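Collecting Hand-Held Demonstrations for a Soft-Object Task

Student project report
Submitted by: Sawsan Hamdan
Project: Rurkora
Submitted on: 18/10/2024

1. Purpose of the work

The Rurkora project concerns the training of a manipulation policy from human demonstrations. The present report covers the first stage only, namely the gathering of examples. Training and evaluation are scheduled for December and will be reported separately.

Earlier student work in the department dealt with rigid items such as blocks and cups. Soft items were left out of that work. The task chosen for this project has two parts: handling a plush panda, and working with a cloth tied around it. Both parts involve material that changes shape when it is held, and the cloth can be folded or gathered in ways that are difficult to repeat exactly.

2. Method of collection

Demonstrations were recorded with a hand-held gripper carrying its own camera. The operator works at a white table and performs one complete attempt per recording. The target for this stage was 300 accepted recordings, of which 100 were reserved for the cloth. Operators were asked to vary the position of the toy between attempts and to change the direction of approach – a fixed starting position had produced very uniform data in the pilot session.

Each recording was reviewed by a second student before it was entered in the Nasrallah archive. The reviewer marked the moment of first contact and the moment of release. A recording was rejected if the fingers left the view for a large part of the attempt. 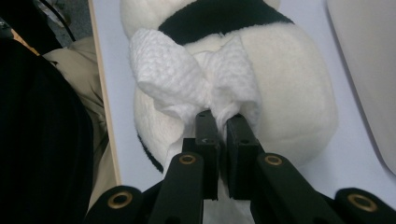
Grip on the knotted cloth (first view) and grip on the body of the toy (second view). 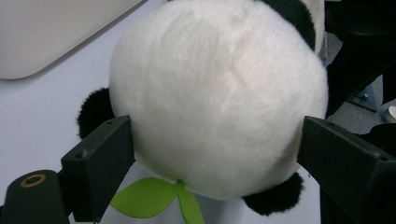 3. Observations during collection

The two parts of the task placed different demands on the operators. Holding the body of a plush toy allows a wide margin of error, as the fur and filling give way under the fingers. Cloth requires closer alignment, and the operators took longer over their approach. Of the 18 recordings rejected during review, seven were cloth attempts in which the fingers closed beside the fabric.

Labeling also proved slower than planned. With a soft object, the first touch is hard to separate from the closing of the grip, and the two reviewers did not always choose the same moment. The written labeling guide was revised to define contact as the first visible change in the surface of the object. Recordings labeled under the earlier wording were reviewed again.

4. Remaining work

The accepted recordings will be divided by operator for training and testing. A further set will be collected in the Plandcombe laboratory, where the lighting and the table are different, and will be kept entirely for testing. The labeling guide is attached as Appendix A and the rejection log as Appendix B.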